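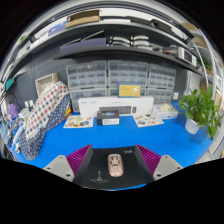 According to Rattanakul, the first thing a student of local elections should read is the rule book for recounts, and only after that the speeches. A close result, the remark goes on, teaches more about a county than ten easy wins, and most textbooks leave it for the last chapter. We have followed this advice and put it near the beginning.

Chapter 4
When the Vote Is Close

After you study this chapter you should be able to explain the difference between an unofficial count and a certified count, to say who may ask for a recount, and to follow the steps of a recount in a small county. You will also meet the words margin, canvass, provisional ballot and tie.

4.1 The night of the election

On the evening of an election the news gives a winner very fast. In Bristdale, the county we use through this whole book, the polls close at 8 p.m. and the first numbers are read before nine. These numbers are unofficial. They come from the machines in the polling places, and they do not yet include the ballots that need more checking, for example the ballot of a voter who moved to a new address and did not tell the county.

Let us take the primary for county clerk. Two candidates stood for the same party. When the evening count was finished, the first candidate was ahead by 49 votes, and one local paper wrote already that the race was over. But 280 provisional ballots were still waiting in the office. A provisional ballot is a ballot which the voter fills in as usual, but which is kept in an envelope until the office has decided if this person had the right to vote.

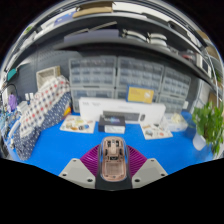
Page last changed: December, second revision

The office accepted 173 of these ballots and refused the others. Students often ask whether such a number can change a result with a margin of 49. It can. If the second candidate receives 112 of the accepted ballots and the first receives 61, the margin becomes negative, and the second candidate wins by two votes. Please do this calculation on paper before you continue, we will need it again in section 4.3.

4.2 The canvass

The canvass is the official check of all the results. It is done in the days after the election, and it is open to the public, although few people come. The members of the board compare the number of voters who signed the book with the number of ballots in each precinct. In the precinct of Widcombe the two numbers were different by one, and the board had to find out why before it could sign. 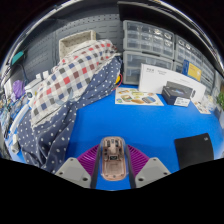
A difference of this size is usually a simple mistake - a voter signed on the wrong line, or took a ballot and left without casting it. The board writes the reason in its report. Only when every precinct is explained can the result be certified, and only from this moment the time for asking a recount begins to run. In Fadar, the neighbor county, the rule is different and the time begins with the close of the polls. Compare the two rules, and note which candidate would have an advantage from each of them.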